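Computer Hardware and Maintenance
Handout 5: Taking stock of an older machine
Tutor: Mercy Urio

Read this before the session. The practical sheet is separate and will be given out in class.

1. Why we start with older machines

Most of the repair work you meet will be on desktops that an office or school has been using for years. The parts are large, the screws are standard and the maker's service manual can usually be found. Laptops come in the second half of the course.

2. Before you open anything

Write down the fault in the owner's words. "It won't start" can mean no power, no picture, or a long wait at the login screen. Ask when it last worked and what changed. Ask whether there is a backup, and write down the answer.

Shut down, switch off at the wall and pull the mains lead. Then hold the power button in for a few seconds to drain what is left. Touch bare metal on the case before you touch a board. Do not open a power supply unit for any reason. The capacitors inside can hold a dangerous charge after the lead is out.

3. The main parts

Power supply: turns mains current into the low voltages used by everything else. Check the label for the rating.

Motherboard: the large board that the other parts plug into.

Processor and socket: the processor sits in a socket and is held down by a metal frame and lever. The contacts are easily damaged. Keep fingers and tools away from an open socket.

Memory: fits into long slots with a clip at one or both ends. Modules are keyed and will only go in one way round.

Drives: held in trays, brackets or cages, often with coloured plastic latches. Release the latch before you pull.
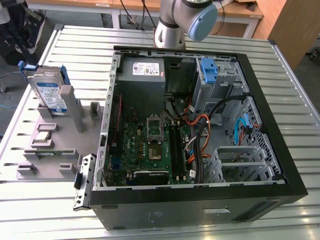
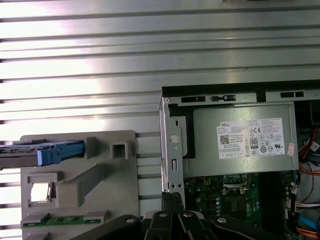

Fig. 1. Desktop tower with the side panel off (first picture); plastic drive bracket with blue latch (second picture).

4. Keeping a parts record

Each machine gets one record card. Fill in the maker, model, serial number, memory fitted, drive size and the fault reported. If you remove a part, bag it, label the bag with the card number and note it on the card. The Clonenberg store uses card numbers 103 to 145 for this group, so please stay within that range.

A drive may hold personal files even when the computer is dead. Drives stay with the card until the owner has signed for them or agreed in writing to have them wiped.

5. Repair, reuse or recycle

Compare the price of the part with the price of a similar working machine. Memory and drives are often worth replacing. A failed motherboard in an old desktop usually isn't, but the rest of the machine may give you useful spares.

6. For next time

Read chapter 8 of the course book. Write up to 145 words on a computer you have used that became slow or stopped working, and say what you would check first. Hand it in at the start of the session.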